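Ticket 136: wrist camera swap, soft toy picks
Opened by: Songül Bayram
Status: waiting on reply

Hi Leszek, and thanks again for being so patient with me last time! We've moved the Hiko wrist camera onto the second arm to compare it with the Trorora one, same fingers, same taped grid, same yellow plush. With the Hiko the fingers keep coming down too far to the left, so the toy ends up over by the right one.

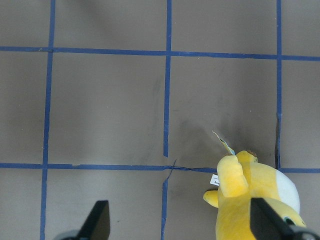 I've redone the hand-eye calibration twice and dropped the speed from 400 to 300, and I'm afraid neither made any difference. Tarık wonders if the old camera offset is still saved in the controller (I couldn't find the menu for it, sorry!). Could you tell me where to look? I'll leave the mount just as it is until I hear from you.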